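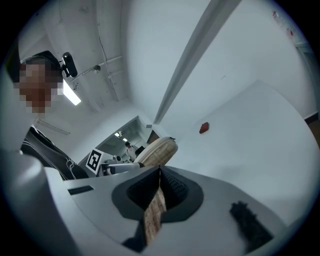
## Seventeen jars and a bread starter

Saturday, January 13, 2024

Hello again from the cold end of Jadport! I spent most of this week pickling, which I blame entirely on the winter market. The Trestaveck stall was selling off the last of its beets and I came home with 7 pounds of them, plus a cabbage the size of my head (no plan, just greed).

So now there are 17 jars along the back hallway. The beets got vinegar, a little brown sugar and far too many cloves. The cabbage is just salt and caraway, and I keep pushing it back under the brine with a clean spoon – my mother always used a flat stone, but I've never found one that fits my crock.

The bread starter is another story. I left it in the fridge in October and forgot all about it, and when I finally opened it there was a gray puddle on top. I poured that off and fed it rye flour from Raudsepp twice a day, and after three days it was bubbling again! The first loaf was a brick. The second one was pretty good with butter.

A few of you asked about lids. I buy mine at Zurkero, the plain two-piece kind, and I use new flat ones every time.

Next issue I'll have the mustard recipe, if I can read my own handwriting. Write back if you have a good way with turnips – I've got a bag of those too.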